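Skollent work table review: eight months with the white top

Posted by Dinesh Alva in Workshop & Craft Room

I bought the Skollent table in the 80 cm depth to replace a pair of old desks I had pushed together in the back room. The desks were different heights and the gap between them ate every small screw I owned. I wanted one flat surface, light in color, that I could use for sorting parts, cutting fabric, wrapping parcels and the occasional repair. After eight months I have a fair idea of what it does well and where it falls down.

What you get

The table comes in two boxes. One holds the top, the other holds four legs, two cross rails, a bag of bolts and a hex key. The instructions are a single folded sheet with drawings and almost no words. Put the top face down on a blanket before you start, and leave all the bolts a half turn loose until the last leg is on. I tightened mine as I went and had to back two of them out again to get the second rail to line up.

Assembly took me 30 minutes alone. Turning it over at the end is a job for two people. My neighbor Venkatesh Thomas came over and we had it on its feet quickly enough, but I would not try it by myself in a narrow room.

Mine came with adjustable feet. The floor in that room slopes toward the door and the feet had enough travel to deal with it.

Stability

There is no wobble front to back. Side to side there is a little movement if you lean on one end and push. I noticed it when sanding by hand and not at any other time. Retightening the rail bolts after the first month helped. I have checked them once since then and they had not moved.

I keep a small vise at the left end and take it off when I need the full length. The clamp has not dented the underside, though I put a scrap of wood between the two.

The top

The finish is the main reason to choose this table over the cheaper ones, so I will spend more time on it.

It is matte white with a slight texture. Under a desk lamp it does not throw glare back at you, and a dropped washer or a pin is easy to find. Paper does not slide around on it the way it does on a glossy desk. For photographing things to sell, it gives a decent plain background without any setup.

The texture has a cost. Fine dust sits in it. If you brush dry dirt across the top with the side of your hand, you get a gray-brown smear and have to go back with a cloth. A vacuum with the soft brush on, followed by a damp microfiber cloth, is the routine I settled on. Dry paper towels are close to useless and leave lint behind.

Marks show up as well. The product page calls the surface scratch resistant. I would call it fairly resistant. Keys, metal rulers and the bottoms of toolboxes all leave something. Most of it is thin gray lines that you only see from certain angles, and part of that is residue from the other object and wipes off with a little dish soap. The rest stays. The surface has its share of faint gray scuffs, fine scratch lines and dark specks, and a light line like a crease runs diagonally toward the right.
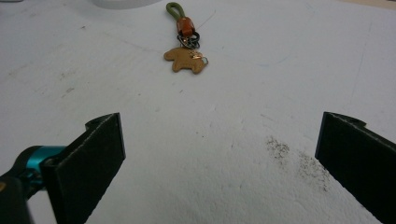 Cleaning products I tried

Dish soap and warm water: the best all-round choice. Takes off dust smears, pencil and most scuffs. Wipe again with plain water or it dries streaky.

Melamine sponge: removes black rubber marks in seconds, but it left one patch a bit shinier than the rest. I use it only near the back edge now.

Rubbing alcohol: good on marker if you get to it the same day. I left one line overnight and there is still a pale trace of it.

Baking soda paste: did nothing that soap had not already done, and it took a long time to get out of the texture.

Mats and covers

If you plan to cut on this table, use a cutting mat. I went without one for a single job and regretted it. For glue and paint I lay down a sheet of brown paper. Yichen Xia, who has the same table in the longer version, keeps a clear desk protector on hers full time. Her top looks newer than mine. The protector does bring the glare back, and I found it unpleasant to write on, so I have left mine bare and accepted the wear.

Compared with the Stetomska

Before ordering I spent an afternoon at a shop with the Stetomska bench on display. It has thicker legs and no sideways movement that I could feel. The top was smooth and glossy, easier to wipe, and I could see the ceiling lights in it from where I stood. It also costs more and only comes in one size. For heavy work I would pick that one. For sorting, sewing and parcels I still prefer the Skollent.

Things I would change

The rail at the back sits low enough to catch your shins if you pull a stool in from that side. The edge banding is neat at the front, but one rear corner on mine had a small lift out of the box, which I glued down. The customer service form asked for a photo and offered a replacement top. I declined, as I did not want to take the table apart again.

Should you buy it

For a craft room, a hobby room or a home office where you also fix things, yes. Expect it to look used within the first year, keep a soft brush within reach and lift tools instead of dragging them. For an entryway or a dining area where looks matter more, get something with a darker or patterned top.

Rating: 4 out of 5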